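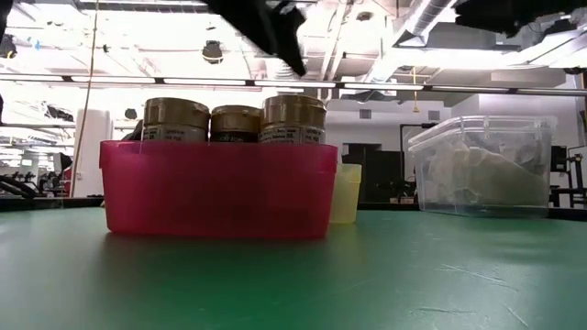
Visit report: Trurkidow manipulation lab, Woltthorpe
September 2020

I spent most of a working day at the Trurkidow lab to answer a narrow question for our stockroom group at Barta: can an arm on a bench put away small goods well enough to save a person the trip? We had a first call with them in July. The visit was hosted by Saranya Acharya, who runs the bench trials, and Kourosh Kordestani, who builds the tooling.

The lab is one large room with the ducts left open under a white ceiling and a lot of overhead light. Kordestani said the light was the hardest thing to get right. Clear plastic throws it back along the rims and lids, and the depth reading goes bad exactly where the fingers need to close. A clear box with a snap-on lid is on the bench for that reason, next to a yellow cup that lets some light through. Both are common in kitchens and stockrooms, and both were chosen as hard cases.

The task of interest to us was the jars. They have gold metallic lids and stand upright in a pink open-top bin, with one jar shorter than the two on either side of it. A person reaches in and lifts the middle one without thinking about it. For a two-stage planner it is a poor layout. The lid is shiny, the neighbors are taller, and the fingers have to go down between them with little room to spare.

I watched 30 attempts at taking a single jar out and setting it down on the green tabletop. The arm failed on 7. In 3 of those the fingers touched a tall jar on the way down and the controller stopped, as it is meant to. The others were slips at the lid. No jar was dropped from any height. A cycle took longer than I would accept from a new hire on the first morning, and Acharya did not argue the point.

Putting a jar back was worse. The bin has slightly see-through walls and a rolled rim, and a jar lowered a little off center will catch on the rim and tip. The current fix is to back off and try again, up to two times, then call for help. I asked what calling for help means in a store with one clerk. They do not have an answer yet.

Labels were not part of the test. The print visible above the bin rim is small, and the system picks by position and lid height. For our use that is a real gap. We would need to know which jar is which, and a bin that hides the lower part of every label does not help.

Soft goods came up over lunch. The group has tried sponges and cloths and has set them aside for now. Folding is off the list entirely. Opening a snap-on lid works when the box is clamped, and nobody on our side is going to clamp a box.

The Bikevthorpe site is the one place where I could see a trial making sense. Stock there comes in fixed bins, the bench height is constant, and the night shift has time to spare. I would limit it to lifting out — one jar type, one bin, a person nearby — and leave restocking alone.

Open items: Acharya will send the stop logs for the three contact events. Kordestani wants two of our own bins, with jars in them, to check finger clearance. I have asked purchasing to ship them.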